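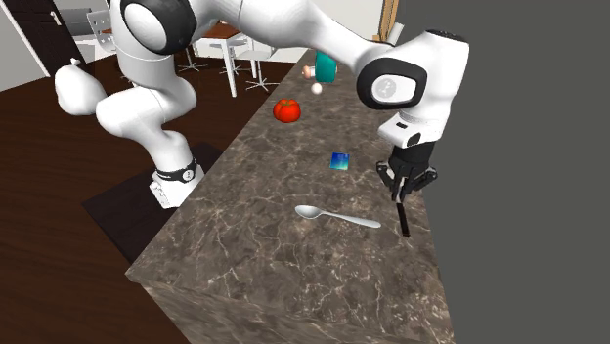

Diciembre, por la tarde. Sigo con la prueba del simulador de Tillisent, que nos caduca la licencia a fin de mes y Margarida quiere un sí o un no. He cargado la cocina con la encimera de piedra marrón y le he dejado encima la cuchara, el tomate y el cubo azul. La veta de la piedra les ha quedado preciosa, ¡la verdad!

Lo que no me convence es el contacto de la pinza: con objetos finos me sale distinto en cada una de las 3 semillas (mirar la 112, es la peor). Mohsin dice que baje el paso de tiempo y ya está, pero entonces los 1.000 episodios se me van a toda la noche.

Pendiente: preguntar a Vasco si Idetti incluye soporte en el precio, y repetir la cuchara con más fricción.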